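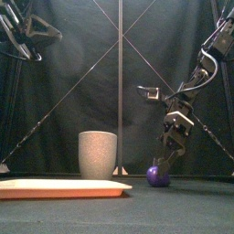

How long must a tenant organization keep expense receipts under the Kiltgate shared office agreement?
Receipts are to be kept for 36 months from the date of payment. Paper and scanned copies are treated alike.

deskoffice_22
Does this apply to small purchases? Our Pradau branch has always discarded anything under the petty cash limit after one October audit.

ledgerline
It applies to all purchases. Section 2 of the agreement makes no exception for petty cash.

northstair
I must disagree with the previous reply. Section 2 covers shared costs only - a tenant's own petty cash falls under its own policy. Katiyar has followed that reading without objection.
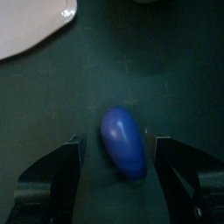 ledgerline
Records Coordinator, Mimeck
Posted 16 Apr 2020

The distinction is noted, but the wording is "all payments made on the premises." A claim for $799 was refused last year for want of a receipt. Tenants should request a written ruling before discarding anything.

northstair
A written ruling would be welcome. I maintain that the refused claim was a shared cost.

deskoffice_22
Thank you both. We will hold our receipts until the ruling is issued.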